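Lisbridge Home and Garden Boards > Housekeeping > Tissues and wipes on a glossy table

kasun_b
October 24, 2000
Right, settle something for me. We've got a big oval table, pale bluey-white with a bit of a shine to it, and the tissues and wet wipes live out on it all day long. My sister says they belong in a drawer. I say if they're in a drawer they don't get used and you end up with tea rings!
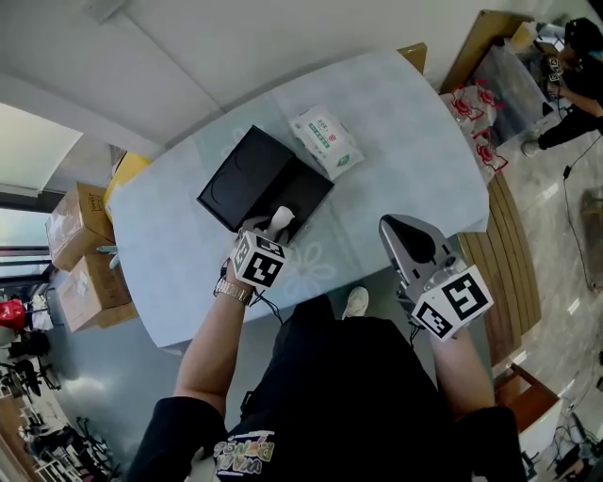 Tissue box and wipes in their usual spot

Also, are wet wipes alright on this sort of surface or am I slowly wrecking it? It came from Flolstead, second-hand, no leaflet with it.

Kasun Bandara

marrowfat63
Leave them out. A tissue box is meant to be out, it's a tissue box. Black one looks quite smart on that pale top too.

Wipes I'd be more careful with. I used them on a glossy sideboard for a whole winter and it went sort of cloudy (took me until December to notice, and then I couldn't stop noticing). Damp cloth, then a dry one.

DineshSaha
Disagree with marrowfat about the wipes. We've had a shiny white table for eight years, wiped down with them every single night, and it's fine. Cloudiness is usually polish building up on top of whatever was there before. Did you use polish on that sideboard?

marrowfat63
I did use polish, yes. Still blame the wipes.

penny_at_no7
With Kasun's sister on this one, sorry! Once two things are allowed to live on a table you've got post, keys, a banana and somebody's gloves on there by teatime. We put our tissues on the windowsill and it made such a difference.

Is that a flower pattern on the top, near the edge? If it's printed on I'd go very gently over that bit whatever you use.

kasun_b
It is, it's faint but it's there, little white flowery thing. Good point, I've been going at it like a saucepan.

No windowsill to speak of, so that's out. What I might do is get a shallow tray from Bepari, they had some in on Saturday, and stand the box and the wipes on that so I can lift the lot off in one go when I clean.
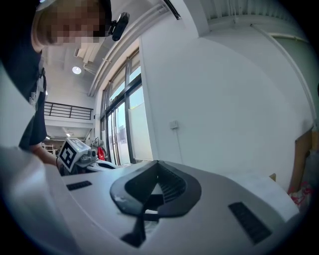

The only thing putting me off is whether a tray would scratch the shine when it gets shoved about, because it will get shoved about. Felt pads underneath, maybe? Has anyone got some that stay stuck?

DineshSaha
Bonik do sheets of felt you cut yourself. Clean the bottom of the tray first and leave it overnight before you put any weight on it. Mine have stayed put.

penny_at_no7
A tray is just a drawer with no front. Your sister wins.

marrowfat63
Cork over felt, every time. Felt picks up grit and then you're sanding the table.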